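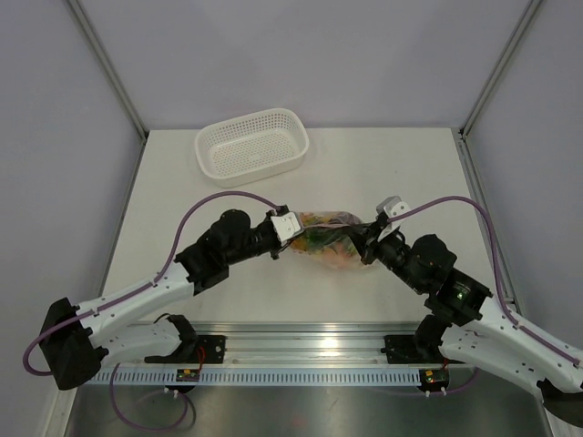 Keabetswe Nkosi reckons anyone who needs a written advert to find people to put sweets in baskets has too much time on their hands. She may be right. She also said that whoever answers it will want to know what the catch is, so most of what follows is the catch.

Hondora is looking for participants for a packing trial in July. The subject is small bags of mixed sweets and snacks, the clear sort that get twisted and bunched at the ends, and the baskets they go into. You would be filling bags, closing them, putting them in baskets, taking them out again and telling us what annoyed you. It is dull work in places and I would sooner you heard that from me now than found it out at half past ten on your first morning.

Why we are doing it

Gredico, who pay for the trial, believe that a twisted bag is quicker to handle than one with a tie or a sticker. They have believed this for a long time. I have read what they base it on and I am not persuaded. The last round had 145 people in it, all of whom packed for a living, and all of whom were asked whether they liked the twist after being shown how to do it by the person asking. They said they did. I would have said so too, with someone standing over me.

So this round wants people who don't care. You should have no opinion about bags, or be willing to leave it at the door. If you end up thinking the twist is a nuisance, write that down. If you think the basket is the real problem (I half suspect it is, those little holes in the sides catch on film more than anyone admits) write that down as well.

What you would do

Each session lasts two and a half hours with a proper break in the middle. You sit or stand at a table, whichever suits you. You will be given sweets, bags and a basket and asked to get on with it. Part of the time you will work alone and part of the time with another person, one holding the bag while the other closes it. Pairs swap over at the break. There is a short form at the end with more white space on it than questions, and the white space is the bit I read.

We ask for 6 sessions in all. You can miss one. If you miss two we will pay you for what you have done and fill the place, no hard feelings.

Who can apply

Anyone over eighteen who can use both hands comfortably for a couple of hours. Left-handed people are very welcome, as the last round had hardly any. You need not have packed anything before. If you have worked for Gredico or for Dauda in the past two years, please don't apply.

The sweets are wrapped but you will be near them all morning. If you have a serious food allergy, ring first and ask for the ingredients list. Nothing is to be eaten at the table. Orhun Tuncer runs the sessions and he is quite strict on it.

Pay

Participants are paid £281 for the full set of sessions, by bank transfer, in the week after the last one. Travel is paid separately if you keep your tickets. There is no bonus for speed. I had to argue for that — Gredico wanted one — and I would ask you not to race anyway, as a raced bag tells us only that you were racing.

You may see a leaflet from the earlier round promising "a rewarding insight into modern packaging". I can't vouch for the insight. The pay is as stated.

What happens to your answers

Your forms are kept under a number, with your name held separately by Zanele Nel. Gredico get the figures and the comments but not the names. I have asked for it in writing that they will publish the result whichever way it falls. They have agreed, and I will believe it when I see it. Participants will be sent a copy of my own report in any case, good or bad.

How to apply

Send a few lines to Zanele Nel at the Hondora office saying which hand you write with, whether mornings or afternoons are better, and whether you have done any packing work. Please put reference 1039 at the top. A CV is no use to us and will not be read. If you would rather ring, the office is open until four, except on Tuesday, when it shuts at noon.

Everyone who writes will get an answer, including those we can't take. There is a waiting list, and places on it do come up, usually after the second session when people have found out how they feel about cellophane.

Hendrik Lekota
Packing trials, Hondora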